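Welcome back, everyone, and I do hope you had a chance to read Piyumi Navaratnam's chapter on the Candwood houses, because we'll be leaning on it quite a bit this week - it's the one with the long section on hallways.

## Colour and light in small rooms

Remember that warm colours seem to come forward and cool ones settle back. A lamp rated near 3000 K will flatter ochres and ambers, but it can make a soft grey look rather muddy, so always look at your samples in the evening as well.

Amber glass is a lovely way to try this at home, with a few white flowers close by and a dark surface underneath. 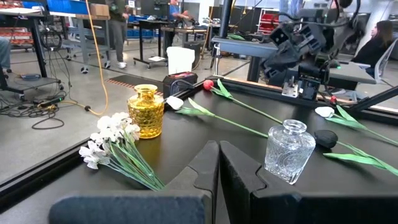 ## For next time

- Read chapter 4 of Cisneros, skipping the appendix.
- Bring 2 paint samples, one warm and one cool, on card big enough to pin up.
- Start thinking about your March project - a hallway or a bedroom is plenty, and you're welcome to chat with me after class if you're stuck.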